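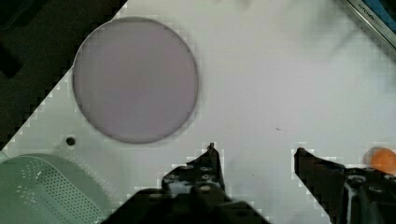

Nikola Cieślak
Communications Manager, Visteo

24 Apr 2026

Visteo to open repair counters in Juvik stores

Visteo, the kitchenware and small appliance retailer, will open repair counters inside nine Juvik home stores this summer. Customers will be able to bring in kettles, toasters, food processors and stand mixers of any make, with or without a receipt.

The counters follow a trial at the Juvik store on Bermúdez Avenue, which began in December. Staff there took in 3536 items during the trial and returned 80 percent of them in working order. Most of the rest were missing parts that are no longer made. Those items were given back to their owners or, if the owner agreed, stripped for spares.

"We expected mostly newer appliances," said Nikola Cieślak, communications manager at Visteo. "What came in was often twenty years old or more. People had kept these things in a cabinet because they didn't want to throw them out, and they had no place to take them."

Each counter will be open during regular store hours. An inspection is free. After the inspection the customer gets a written price and can accept it or take the item home. Simple jobs such as a new cord, switch or seal will usually be done within two working days. Motor repairs take longer, and the counter will give a pickup date when the price is agreed.

Parts will come from the Rutel warehouse, which also handles Visteo's online orders. Rutel has set aside extra shelf space for used parts, including lids, blades and feet, that are tested or cleaned before they go back into use. Used parts will be marked as such on the bill and cost less than new ones.

Visteo is hiring 43 people for the program, including bench technicians and counter staff. Previous repair experience is required for the technician jobs only. Training for counter staff will be held at the Bermúdez Avenue store and is paid. Applications can be made in person at any Juvik store or through the jobs page on the Visteo website.

Repairs carry a six-month guarantee on both parts and labor. Microwave ovens and gas appliances will not be accepted.

The list of stores and opening dates will be posted at the customer service desk in each Juvik location next month. The counter at Bermúdez Avenue remains open in the meantime.

Media contact: Nikola Cieślak, Visteo press office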